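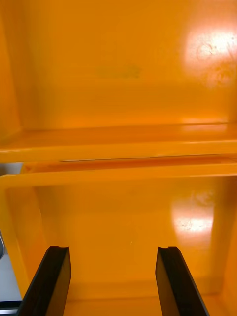

I bought the orange cabinet on a bad day, and I still think it was the best forty-dollar decision of my adult life. Forty dollars! I'd gone into the Rodrigues secondhand store on Brindgate Street for a lampshade (I needed exactly one lampshade) and came out hugging a storage unit the color of a marigold.

My husband, Nithin, was waiting in the car with the engine running. He looked at it, looked at me, and got out to fold the back seats down. We've been together a long time.

If you grew up when I did, you know this kind of thing even if you never owned one. Glossy, rounded, one loud color from top to bottom, with compartments that look like somebody poured them. My aunt had one in her sewing room, in tomato red, full of bobbins and cough drops. Mine doesn't have a maker's name anywhere that I can find. The woman at the register thought it might be a Rarkis. She also thought my coat was mohair, so I'm keeping an open mind.

What I love is the corners. There isn't a sharp one anywhere. The lower compartment has this fat, rolled lip across the front that curves down at the side, and I've caught myself running a thumb along it while I'm on the phone with the bank. Up top there's a shallow ledge with a fine little seam near the front edge, which I took for a crack when I first got it home. I was ready to cry about it. Then I got my reading glasses and saw how straight it was, and I felt much better.

Now, a shiny orange cabinet is not a low-maintenance friend. It shows everything. Fingerprints, dust, the ghost of every sticker anyone ever put on it. I started with warm water and a drop of dish soap, and that took care of most of the grime. For the sticky patches I called Hsiu-ying Wu, who restores old housewares out of her garage and has talked me out of several disasters.

"Put the scouring pad down," she said, before I'd even finished my question. (I was holding the scouring pad.)

Her method is soft cloth, soapy water, dry it right away, and then go after leftover glue with a tiny bit of cooking oil on a cotton ball. Let the oil sit, wipe, wash again. She won't use nail polish remover on anything she can't positively identify, and she told me a long story about a bathroom stool that I'll spare you. There's still a faint dark smudge on the back wall of my top compartment, and I've gone back and forth over whether it's an old label or just something that soaked in. I've decided to leave it alone. The fine scuffs are staying too. You only see them when the light hits the back panel, and then they come up in swirls, like skate marks on a rink.

Then came the question of what to put in it, and here I have to confess to a whole season of failure. It was a mail station first. That lasted until the mail won. Next I tried spices, and my friend Hui-mei Chu came for dinner, opened three jars of cumin in a row, and asked if I was all right. After that it lived by the front door holding gloves and dog leashes and one flashlight that has never worked.

What finally stuck was yarn. I know, I know, I've become my aunt. The big lower compartment gets whatever project I'm in the middle of, needles and all, and the upper one takes the small odds and ends: stitch markers, scissors, the tape measure, a tin of hand cream. I keep it low on purpose. Every storage thing I've ever filled to the top turned into a place where objects go to be forgotten, and the deep orange inside is too pretty to bury.

Hsiu-ying says prices have gotten silly lately. She saw a similar unit go for 500 dollars at a design sale in June, in a worse color, with a chip. I told Nithin this at breakfast and he asked, very casually, whether I'd ever want to sell. I said I'd sell the kitchen table first. He nodded and passed me the toast.

A couple of practical things if you're going hunting. Check the seams with your fingernail, look at the back for sun fading, and sniff inside, because smoke is much harder to get out than glue. Bring a blanket for the ride home.

And the lampshade? I still haven't bought one. There's a bare bulb in the hallway, right over the cabinet, and I have to say it makes that orange glow like crazy.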